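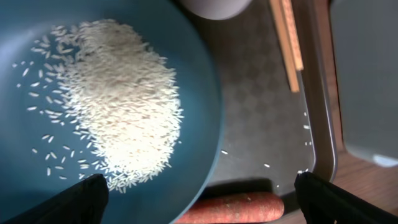

Figure 3. Wrist view with rice in the teal bowl and more grains on the tray beside it.

4.2 Why the wrist stream gets its own encoder

When we started on Grornard, our control stack for tabletop work, we fed every camera through one shared image encoder and let the policy sort it out. I liked that design a lot (it was my design) and I held on to it longer than I should have. Sowmya D'Souza kept pointing me at views like Figure 3, and she was right. Up close, single grains are long, thin, bright slivers, easy to pick out against the dark gray of the tray. From the head camera the same kind of grain covers only a few pixels, and our encoder mostly treated it as wood texture.

So we split them. The wrist encoder runs at full crop and outputs a coarse grain mask plus a fingertip clearance estimate. The head encoder runs at lower resolution and handles layout: which container is where, which way up the cups are, and whether an arm is about to block something the planner needs. Both feed Tidov, the small planner we describe in Section 5, which picks the next skill and hands it to the low-level controller. The fingers take up both lower corners of the wrist view, and we mask them out using joint state before computing the loss. Skipping that step gave us a grain detector that was really a very good fingertip detector!

Training used 900 episodes for the wrist encoder and a held-out set of 200. We froze the split on 5th May and haven't touched it. Labels came from Villanueva, our annotation tool, which lets you paint a loose region and then snaps it to the bright edges inside. It works well on stray grains and badly on heaps, where everything is an edge. For heaps we gave up on separate grains and labeled one blob – crude, but the planner only asks whether there is a pile and where its border runs.

One thing I'd still like to fix is timing. The two streams arrive 11 ms apart on our machine, and the planner pairs each wrist image with the nearest head image. That's fine while an arm hovers. During a fast retreat, the mask and the layout disagree about where the bowl is, and Tidov has a habit of asking for the same skill again. Our patch is to hold the last layout until the arm slows down.

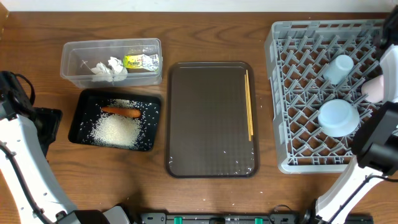
4.3 Merging the two views into one table map

The map is a flat grid in the table plane, with a height value and a class score in each cell. Head camera cells are written first, then wrist cells overwrite them wherever the wrist encoder is confident. Black tray, brown tray and dish rack each get their own region, so grains on bare wood can be scored separately from grains on a tray.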